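Verena Rainer
@verenarainer

Corn in the microwave, a thread. I get asked for timings more than for anything else I post, so I'm putting them in one place and pinning it.

Scope: one ear of sweetcorn, kernels exposed, flat plate, household microwave. Corn in the husk is a separate method and needs different timings. I'll get to that at the end.

Start with the plate. It has to be microwave-safe and it has to clear the cavity walls all the way round as the turntable moves. Measure it before there is food on it. A plate that jams stops the rotation and you get one overcooked side.

Lay the cob flat, across the middle. Propping one end on the rim lifts it out of the steam and the raised end dries first.
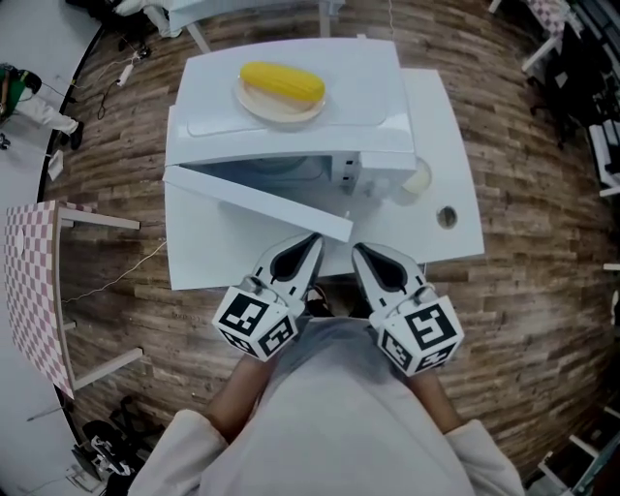

Water: one tablespoon on the plate, then cover with a damp sheet of kitchen paper. The paper should touch the cob. If you use a rigid cover instead, leave the vent open.

Power and time. On full power at 800 W I use 3 minutes for a medium ear, then turn it over and give it another 30 seconds. At 900 W, drop the second stage. At 700 W, add 45 seconds to the first.

Two ears do not take the same time as one. They take a little under double. Place them parallel with a finger's width between them, and swap their positions halfway.

Rest for 2 minutes with the door shut. The heat is uneven when the power cuts out and the rest lets it level off. Skipping this is the usual cause of "hot at the ends, cold in the middle".

Target is 89 °C at the thickest point, probe pushed in along the base of the kernels without going into the core. The core reads differently and will mislead you. I use an old Grivell probe. Any thin one will do.

Leonie Camenzind asked whether to salt the water. No. Salt on the surface before heating gave me wrinkled kernels on every ear I tried it with. Salt afterwards, with the butter.

Clear a landing spot before you start. The plate comes out hotter than people expect and you want somewhere flat to put it, within one step of the door. The top of the microwave is fine for a cold plate. For a hot one I prefer the counter.

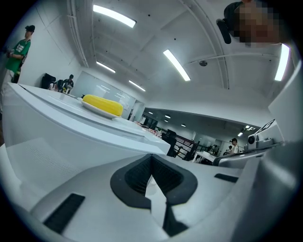
One ear, flat on a round white plate, with the counter stretching beyond it.

Plate colour makes no difference to cooking. Glaze sometimes does. I have a stoneware plate from Wallner that gets hotter than the corn, and a plain white one that stays merely warm. Test yours empty next to a mug of water, one minute, then touch the rim carefully.

Replying to Jonas Ammann: yes, frozen cobs work. Some 5 minutes at full power, turned once, no added water — the ice does that job. Texture is softer than fresh.

Replying to Leen Nimri: leftovers go in the fridge, covered, and I eat them the next day. Reheat at half power or cut the kernels off and use them cold.

Husk-on timings to follow in September, when the local ears are in and I can run a proper set at three sizes.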